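Chapter 4: Hanging Things Up

April
By the Perkell Home Skills writing group

By the time you reach this chapter you will have emptied at least one kitchen drawer, and if you did the exercise at the end of Chapter 3 properly you will have done it on to a bed or a big table, where you could see the whole sorry heap at once. Well done! It is a surprisingly tiring thing to do, and most people find they need a cup of tea halfway through. What we didn't tell you then (we thought it might put you off) is that emptying the drawer is the easy part, and that the rest of this book is really about where things go afterwards.

We are going to begin with the long-handled tools: the turners, ladles, slotted spoons, mashers and skimmers that every cook uses and hardly any cook has a decent home for. They are awkward creatures. They are too long for the cutlery tray, they jam the drawer when you are in a hurry, and the flat ones slide underneath everything else so that you can only find them by feel. In the teaching kitchen at Tirdale we once turned out 71 of them from the cupboards and drawers before a repaint, and a fair number had not been touched by a single class that we could remember.

There are three usual answers, and you will meet all of them in other people's kitchens. One is the jar by the cooker, which is cheap and friendly and which we shall come to in Chapter 5. Another is the rail on the wall, which needs a drill and a landlord who doesn't mind. The third is the standing rack, a pole on a heavy base with somewhere to hang things at the top, and it is this one we want you to practise with first, partly as it asks nothing of your walls and partly for the very practical reason that it can be picked up and moved if you find you have put it in the wrong spot.
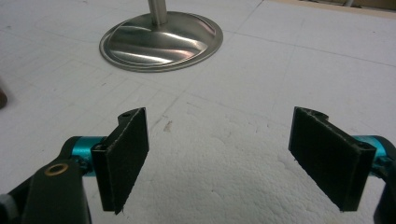
So, where does a stand want to go? Our advice is to set it down first with nothing on it, and to live with it like that for a day or so before you hang a single spoon. You will learn a great deal from the number of times you knock it with your elbow. A stand wants to be within a comfortable reach of the cooker but well out of the way of the flame, and it wants clear space all round it, since handles and blades swing out much further than you expect when you lift one off. Students nearly always push it right back against the wall to begin with, and then find that half the hooks face the tiles and can't be got at without turning the whole thing round.

Think about what it is standing on, too. A polished metal base is a heavy, slippery sort of object, and on a smooth worktop it can creep along a little every time you take something down. A mat underneath cures this nicely, and it saves the table from scratches as well — any flat, slightly soft mat will do, so long as it lies level and the base doesn't overhang its edge. If the pole wobbles when you touch it with one finger, look to the mat before you blame the stand.

Now for the hanging itself. This may strike you as a silly thing to need teaching, and we have had grown men fold their arms at us over it, but do please try it slowly the first few times. The habit you are building is a small one and you will use it for years.

Practising the hang

1. Wash and thoroughly dry the tool. A damp turner drips down the pole and leaves marks on the base, and those marks are a nuisance to polish out.

2. Find the hole or loop at the end of the handle. Some older tools have neither, and these should go in the jar.

3. Stand square to the rack, with the pole a little to one side of your working hand, so that you aren't reaching across yourself.

4. Take hold of the tool low down, near the blade, and let the handle point up towards the top of the stand. It feels back to front if you are used to holding a turner by its handle, but it leaves the hanging end free, and you can see what you are doing. Keep the other hand low and near the table, ready for the base if it should tip.
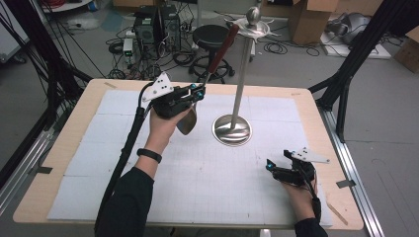
5. Bring the handle up past the hook, then in, then down. Let the hook take the weight before you open your hand.

6. Wait for the swinging to stop. If the tool comes to rest against the pole, it is hung well. If it rests against another tool, give it a hook of its own.

How many is too many?

Fewer than you own, I'm afraid! A small stand is happy with the tools you use in an ordinary week and miserable with any more. For one Tirdale evening course we asked everyone to keep a tally of each tool they picked up at home over 15 days, and the sheets came back with 971 strokes on them between the whole class. The great bulk of those strokes belonged to the turner and the wooden spoon. The masher did rather well in one household that was fond of shepherd's pie, and the skimmer scored nothing whatever.

You might like to keep a tally of your own as you work through this chapter. Pin a sheet of paper inside a cupboard door, write the names of your tools down the side, and make a stroke each time you reach for one. Don't cheat by using the skimmer out of pity. At the end of the chapter we shall use your sheet to decide what hangs, what goes in the jar, and what gets wrapped up and put on the high shelf with the jam pan.

Before you turn to Section 4.1, have ready your stand (or a borrowed one), a mat to put under it, a clean tea towel and the long-handled tools from your Chapter 3 heap. Leave the knives where they are. They have Chapter 6 to themselves.

Reader comments

Vavov: The tally sheet was an eye-opener in our house. We own four ladles and I don't much like soup.

Yokoyama: Could you say something about left-handers in 4.1? I put the stand where you suggested and kept catching my sleeve on it. Moved it to the other side of the cooker and it's fine now.

Vavov: Same here with the sleeve, and I'm right-handed. I roll them up.

mashing_on: Is there a printable version of the sheet? My cupboard door is very narrow.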